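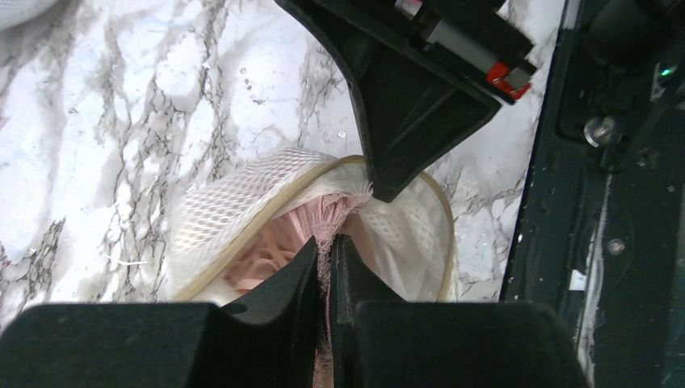
Caderno de bancada — terça-feira, setembro

Objetivo: comparar os dedos Rolura (os pretos, afilados, de série) com os dedos Tarkidau de almofada macia na tarefa do saco de rede. Dois braços, controlador Gomonis, câmera de punho em ambos. Tampo de mármore, sem tapete.

14h10. Calibração mão-olho refeita nos dois punhos. O braço B tinha desvio de 2 mm em Y depois da troca de suporte da semana passada. Corrigido no arquivo de offsets, falta passar para o repositório.

14h35. Início com Rolura nos dois braços. Peça de tecido rosa dentro do saco, abertura franzida. O braço A pinça tecido e malha juntos, o B desce por cima e aperta junto à pega do A. Nessa configuração a distância entre as pontas dos dois braços fica abaixo do limite de colisão do planejador. Margem reduzida só para esta série. Repor antes de sair.

Resultados, Rolura: 6 tentativas, 5 com pega mantida até o fim da trajetória. Na que falhou, a malha escorregou entre os dedos e o tecido ficou para trás. Corrente do motor da pinça estável, sem picos. A ponta fina entra bem na trama, mas prende: em duas tentativas a abertura do dedo arrastou o saco e foi preciso um segundo movimento de soltura.

15h50. Troca para Tarkidau. O parafuso inferior do suporte do braço A está com a cabeça gasta, pedir outro.

Resultados, Tarkidau: 6 tentativas, 2 com pega mantida. A almofada segura bem o tecido solto e mal a rede. O viés da borda rola debaixo da almofada e a pinça lê contato sem ter nada útil preso. Soltura limpa em todas, sem arrasto.

Latência do vídeo do punho B: picos de 400 ms com as duas câmeras na resolução máxima. Com a resolução pela metade os picos sumiram. Suspeita no hub USB, não na câmera — testar com porta direta.

Exposição automática: o mármore branco puxa a exposição para baixo e os dedos pretos viram uma mancha só, sem borda para o segmentador. Fixei exposição e ganho manualmente no A. No B ainda está em automático, os registros de hoje não são comparáveis entre câmeras.

Observações soltas:
O controle de força Hutapea não entrou hoje, licença expirada. Tudo foi feito em posição com limite de corrente.
Com os dois braços fechados sobre o mesmo ponto, a câmera do A perde boa parte da vista para o dedo do B. Tentar aproximação mais lateral.

Pendente:
Série mista, Rolura no A e Tarkidau no B.
Repetir com o saco vazio.
Exposição manual no B.
Margem de colisão: reposta às 17h20.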